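5 公開実演の準備と進行

この章では、見学会や公開日に来場者の前でアームを運転する場合の準備、進行、撤収の手順を示す。据付けと初期校正は3章、教示操作は4章を参照すること。

5.1 適用範囲

対象は、デスクトップPCの筐体を開けた状態で作業台に置き、アームで部品に接近する実演である。搬送ラインと連動する実演には適用しない。

運転担当と説明担当は必ず別の者とする。1名で兼務してはならない。

5.2 会場の条件

作業台の周囲には、次の寸法を確保する。

作業台の端から見学者用の柵まで 800 mm以上
運転担当の立ち位置の幅 700 mm以上
アーム背面のケーブル余長 400 mm以上

注記 柵の代わりに床の表示テープを使う場合は、説明担当をもう1名追加する。

注意 見学者が柵の内側に入った状態で電源を投入しないこと。

5.3 作業台の準備

1. 作業台の固定ボルトを締め、手で押してがたつきがないことを確認する。
2. 溝に残ったねじ、切りくず、結束バンドの端材を取り除く。
3. 対象のPCから電源コードを抜き、電源ボタンを5秒間押して残留電荷を放電する。
4. 筐体を横向きに寝かせ、側板を外す。
5. 外した側板は、内面を上にして筐体の横に平らに置く。立て掛けてはならない。
6. 筐体内の配線束が、グリッパの進入経路にかかっていないことを確認する。
7. CPUソケットを対象とする場合は、固定金具を開いておく。

注意 ソケットの接点には指や工具を触れないこと。接点が曲がった基板は実演に使用しない。

注記 筐体の機種を変更したときは、位置合わせを最初からやり直す。同じ製造元の筐体でも、ソケットの位置は一致しないことがある。

5.4 起動

1. 非常停止ボタンが押し込まれていることを確認する。
2. 制御盤の主電源を入れ、起動完了の表示を待つ。
3. 非常停止を解除し、サーボを入れる。
4. グリッパの表示灯の点灯を確認する。点灯しない場合は、サーボを切り、手首部のコネクタを点検する。
5. 速度を「低速」に設定する。公開実演中はこの設定を変更してはならない。
6. アームを待機位置へ移動し、ケーブルに引っ張りやねじれがないか確認する。

5.5 接近動作の確認

1. 見学者を入れる前に、接近動作を2回実行する。
2. 1回目は指先の目標位置を高くした「上空確認」モードで行う。
3. 指先がソケットの中心からずれている場合は、4.3の手順で補正する。
4. 2回目は本番と同じ高さで行う。
5. メモリスロット、グラフィックスカード、ドライブケージのいずれにも干渉しないことを目視で確認する。
6. 結果を点検票に記入し、運転担当が署名する。

注意 2回の確認のどちらかで異常停止した場合、その日の実演は静止展示に切り替える。原因が判明しても、当日中に再開してはならない。

5.6 実演の進行

1. 説明担当が見学者を柵の外側に案内し、非常停止ボタンの位置を示す。
2. 説明担当の合図を受けて、運転担当が起動ボタンを押す。
3. 指先がソケットに向いた位置で動作を一時停止し、対象部品を説明する。
4. 質問を受ける間は、一時停止を解除しない。
5. 説明が終わったら、アームを待機位置へ戻す。
6. 次の組を案内する前に、筐体が動いていないことを確認する。

注記 一時停止中もサーボは入っている。筐体内の部品を近くで見せる場合は、必ずサーボを切ってから行う。

5.7 実施記録

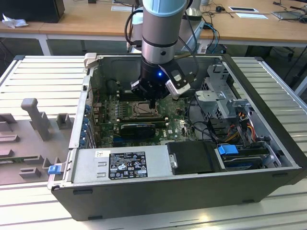
フリミドトン(Flimidton)、2022年3月10日

Makwood作業場の公開日における実施記録。運転担当はAnselmo Sales、説明担当はÉrica Sales。題目は「CPUソケットへの接近」とし、固定金具を開いたソケットに上方からグリッパの指先を向けた。側板は5.3の手順5に従い、内面を上にして平置きした。

午前の組で、見学者から手元が見えにくいとの指摘があった。午後は柵の位置を変えず、説明担当の立ち位置を作業台の正面から側方へ移した。立ち位置の変更は、次版の会場配置図に反映する。

前年12月のZisineでの実演では、質問の途中で運転担当が一時停止を解除した。5.6の手順4は、これを受けて追加したものである。

5.8 撤収

1. アームを待機位置へ戻し、サーボを切る。
2. 非常停止ボタンを押し込み、主電源を切る。
3. ソケットの固定金具を閉じ、保護カバーを取り付ける。
4. 側板を筐体に戻し、ラッチが掛かったことを確認する。
5. 筐体を作業台から降ろす。2名で行うことが望ましい。
6. 見学者の退場後に柵を撤去する。
7. 点検票と実施記録を保管する。様式は付録Bによる。

注意 主電源を切った直後は、制御盤の内部に電圧が残っている。盤の扉を開ける場合は、3.2に定める待ち時間を守ること。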